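Subject: Re: [stanberg-fixit] Which tape for old lamp cords?
Date: Jan 3, 2020

Hi all,

Picking this up from before the holidays, when somebody wrote:

> I have a Flamell floor lamp with a nick in the cord,
> right by the plug. Can I just tape over it? And is
> the cheap stuff from Dikell any good?

Please don't just tape it! If you can see copper, or even the inner insulation, cut the cord back past the bad spot and put on a new plug. It's a cheap part and maybe 7 minutes of work (okay, longer the first time). Unplug the lamp first, obviously.

I do love black electrical tape, but for small jobs – bundling wires, marking a cord, that kind of thing. Stretch it a little as you wrap, overlap by half, and let the last inch go on slack so the end doesn't lift.
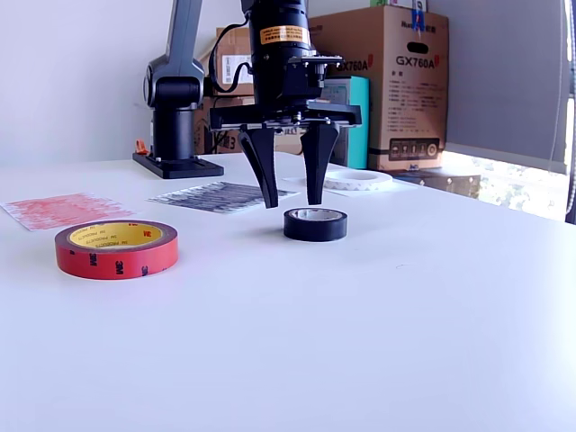 One reply I got off-list said the Dikell tape turned gooey after two summers in a garage and left black gunk all over the cord, and that Kudo tape kept in the same drawer was still fine. I've had the same trouble with old rolls, so now I keep mine in the hall closet and toss anything that feels slimy.

For the gunk, a little rubbing alcohol on a rag works for me, with the lamp unplugged and plenty of time to dry.

Does anyone have a source for brown cloth-covered cord? The place I used in November is out of it.

Happy new year!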